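January 3, 2022 - food table, Nabila Ismail

Crayfish first. All in the round white bowl, left half of the dark grey mat, bag over on the right. Bowl stays put today, everything else gets set round it. Don't want shells on the table again, took 17 wipes last time.
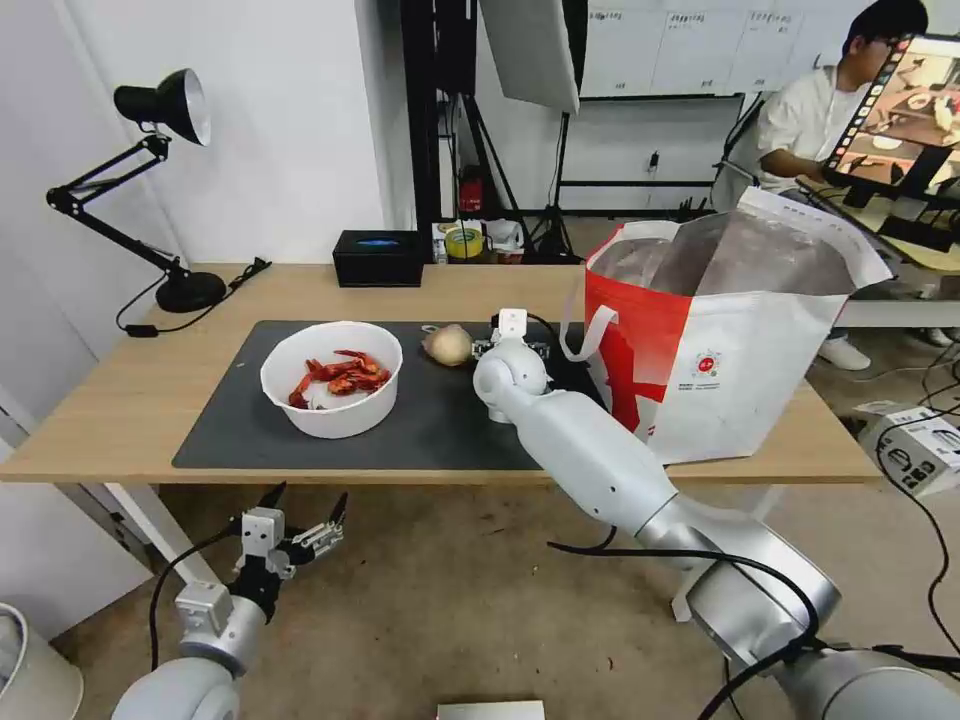

Lamp still at the back left corner, cord runs off the left edge, tape it down before somebody catches it. Asked Park for the short lead, no reply yet. Tissues stay at the back within reach.

Clear trays go side by side in front. Tomatoes in the right hand one, five is plenty, with the small pale square piece. Long flat pale piece on its own in the left. Keep the trays on the mat, they slide on bare wood.
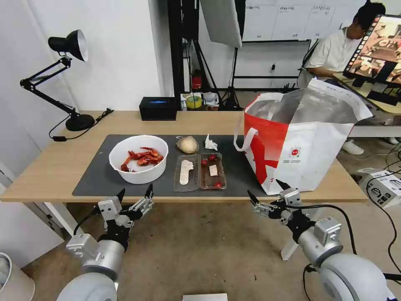 Bag handle keeps flopping to the left, leave it. Mat wants a wash after, warm water only, the Molix stuff left a smell for 5 days. Tomatoes to be eaten or binned tonight, not back in teh fridge. Label box 24 and tell Nabila which shelf its on.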